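The Second Planner

Chapter 4. The Pause

When Danang Wibisono came to Flodham, the people at Valier gave him a desk beside the heater and a problem that two engineers had already left behind. The problem had a name in the tracker, number 153, and a title: "Arm waits before grasp, reason unknown."

He read all the comments the first morning with his coat still on. The arm would go to the table, open its fingers, and then stay above the surface doing nothing. Sometimes it stayed for 2 seconds, sometimes for 26. After this it continued as if it had only been thinking of something else. The grasps were good. No error was written in the log.

"It's the network," said Saslow, who had the desk across from his and liked to answer quickly. "It's always the network."

"I measured the network," Danang said.

"Then it's the camera driver."

He had measured this also. He wrote the results in the notebook his father had given him, in small letters, because the notebook was nearly full and he did not want to begin another one in a new country before he understood something.

The software had two planners. The first was written by the company, and it was clean, with good tests and a colour for each state on the monitor. The second was older. It was called Calloway, after the street where the first office had been, and it lived in a folder that the build included without asking. Whoever wrote it had a habit of leaving comments that were more like letters. "If the depth is noisy, be patient. It will settle." And lower down: "Do not lower the arm when you are not sure. There is always time."

Danang read this line several times. His mother used to say almost the same sentence about crossing the road.

He stayed late. The cleaner went through with her cart and turned off the lights by the kitchen, and he thanked her too formally, as he did with everybody. Then he set the logging to its most detailed level and started the task again from his chair, with the camera view in a window on the left and the numbers on the right.

The arm went out over the table. The fingers opened. The basket was in the upper corner, and the dark surface between the fingers had only light, cloudy dust and tiny specks. The state on the monitor was green. The arm waited.

He stopped looking at the green state and looked at the list of candidates. There were 5 of them. Every one was on the bare table. The planner had taken the chalky marks for the edges of something thin, and it was comparing them one with another, very seriously, and asking the depth for a better opinion. Each time the depth moved a little, Calloway began the comparison again from the start.

"You are being patient," he told it, in his own language.

He froze the window and saved the view into the ticket, so that Saslow would have it in the morning, and wrote under it only: "It sees the dust."
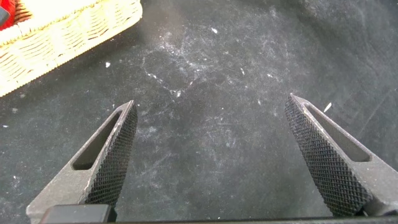
Chapter 5. What Saslow Said

Saslow read the ticket standing up, holding his toque in one hand.

"So we wipe the table," he said.

"We can wipe the table. It will wait again when the table is dirty again."

"Then take out the old planner. Rip the whole folder out, I'll approve it before lunch."

Danang had prepared for this. He had practised the sentence on the bus, and now the order of the words went away from him, and he had to begin in the middle.

"I want to keep the part with the patience," he said. "Only, it should remember what it has already looked at. Now it forgets, and so it must be afraid every time."

Saslow sat down and pulled his chair around to the other side of the desk – he had not done this before – and asked to see the function. They scrolled past the first letter, and the second. At the third one Saslow put his finger on the screen.

"I know who wrote this," he said.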